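Planning a two-arm cell: what to buy first and what to leave for later

14/11/2023

When Edivaldo Figueiredo started putting together the equipment request for the retail handling bench, the first version had one line on it. It asked for a two-arm robot with grippers and gave a price. It came back the same week with a question mark in the margin.

"They wanted to know what else I was going to ask for," he says. "I said nothing else. That was wrong, and I think they knew it was wrong."

The bench is set up like a small shop counter, with snacks, jars and drinks on stands and trays, and the arms pick things up and put them down among them. Figueiredo had budgeted for the arms. He had not budgeted for the counter. 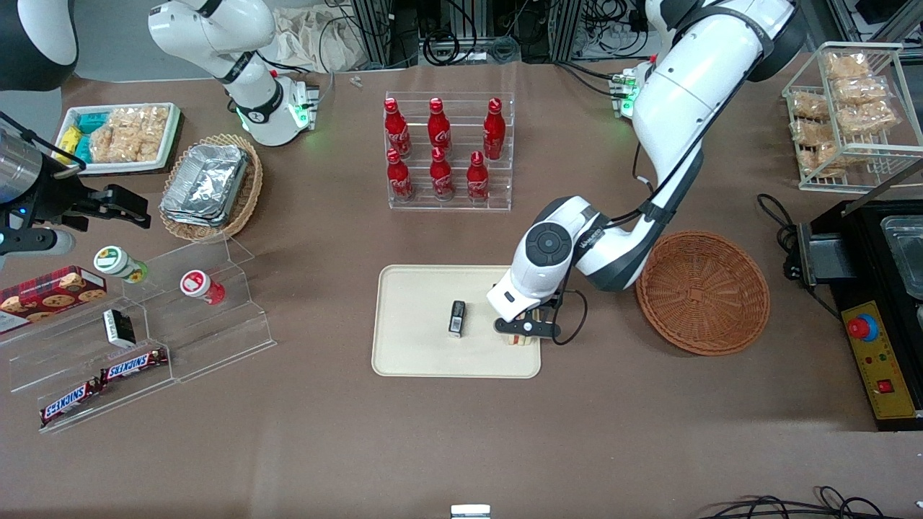
Werier Applied Handling Group

The second version of the request ran to several pages. Figueiredo split it into what had to be ordered before the arms arrived, what had to arrive with them, and what could wait for the next budget year. He recommends that anyone planning a similar purchase do the same before talking to a supplier.

"The supplier will sell you the arm. The supplier is not going to think about your table," he says. "How deep is it, what's behind it, where do the cables go. I had to move our racks after delivery and I'd rather have done that on paper."

Cables come up several times in the conversation. The quote from Frota, the integrator that did the installation, covered power and communication to each arm but left routing to the customer. Figueiredo read that line and took it to mean a few cable ties. He now sets money aside for it and asks for a drawing.

He got quotes from two integrators, Frota and Wirnmont. Wirnmont was cheaper on the hardware and dearer on support, and its lead time was longer. Frota could deliver in June, which decided it.

"I don't want to make it sound more scientific than it was. We had the money in that year and not in the next one. If the arm comes in after the books close, somebody has to carry the money over, and that is a hard conversation."

The grippers took longer to settle than the arms. The group looked at suction, at soft fingers and at plain two-finger grippers, and bought the last. Figueiredo says the reasons were cost and spares. A finger that gets bent can be replaced from a drawer, and the person at the bench can do it with a hex key. He ordered five spare sets with the first purchase.

"Someone asked me why five. Because shipping on one set cost nearly as much as the set."

The item he is most often asked about by other groups is the stock. Groceries go through a different approval than equipment does, and the first order for snacks and drinks was rejected as catering. It took two rounds of email to get it reclassified as test material. The line for stock and display stands in the current plan is $3,803 for the year, and that includes replacements.

"Packaging gets tired. A wrapper that has been squeezed all week doesn't behave like a new one, so you have to keep buying. People plan for the purchase and they don't plan for the replacement."

He is particular about the mix. Chocolate bars, a box of shortbread, jars and tubs with lids and a pile of foil all ask something different of a gripper. He wanted clear acrylic stands in the budget from the start, knowing that shiny and see-through surfaces are difficult for cameras and that real shops are full of them.
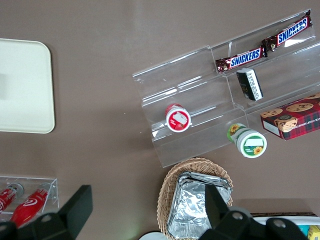

Snickers bars on the acrylic stand, with the foil stack in its basket below.

Cameras are the part of the budget he would change. The first plan treated them as accessories and gave them whatever was left. He says they should have had their own line, with mounts, cables and storage listed next to them. The group now keeps its recordings on a system called Flullum, which is billed by the month and falls under a separate account. That made the first year look cheaper than it was.

Asked what he would tell a team with half his budget, Figueiredo says to buy one arm and do the table properly. A second arm can be added if the base and the floor space allow for it, and he would get that confirmed in writing in the quote.

"Ask what the second one costs later, and ask if the price holds. Ours would have held for ninety days. That's no use to anyone who buys once a year."

He also suggests pricing the maintenance contract for the second year before signing for the first. In his case the first year was included and the second was a good deal more than he had guessed. He has since moved it to the top of the sheet, above the hardware.

The next request is already drafted. It has a line for cable routing and one for lighting, and the groceries are under test material.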